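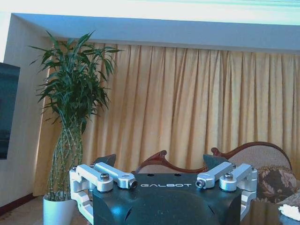 Lucky bamboo by the gold curtains, and the sofa with the carved frame.

Rosário Antunes
Jul 3, 2019

Thread on the Braseck hire, as a few people asked.

Braseck Policy Forum has named Anneli Juntunen as its new head of transport and energy. She starts in the post after four years as a lobbyist for Kekitz, the pipeline firm.

Kekitz is also a paying member of the Forum. Its name is on the list of 21 corporate backers in the last annual report, page 18.

The post had been open since May, when Myroslav Dmytriv left to join Surolano. Surolano is on the same list.

The job matters. Whoever holds it drafts the model bills that go out to state lawmakers. I found 90 bills filed last session with wording taken from Forum drafts, most of them on pipeline permits and fuel taxes.

I asked the Forum if Juntunen will step back from drafts that affect Kekitz. A spokesman, Myroslav Vasylenko, said she "will follow our usual rules". He did not send me the rules.

Kekitz did not reply to two emails.

Zoia Pasichnyk at Dovhaniuk has put the lobbying filings into one file, 321 pages, searchable. Juntunen's are near the end, under her firm's old name.

Correction to the second post: three years at Kekitz, not four. The first was at its law firm.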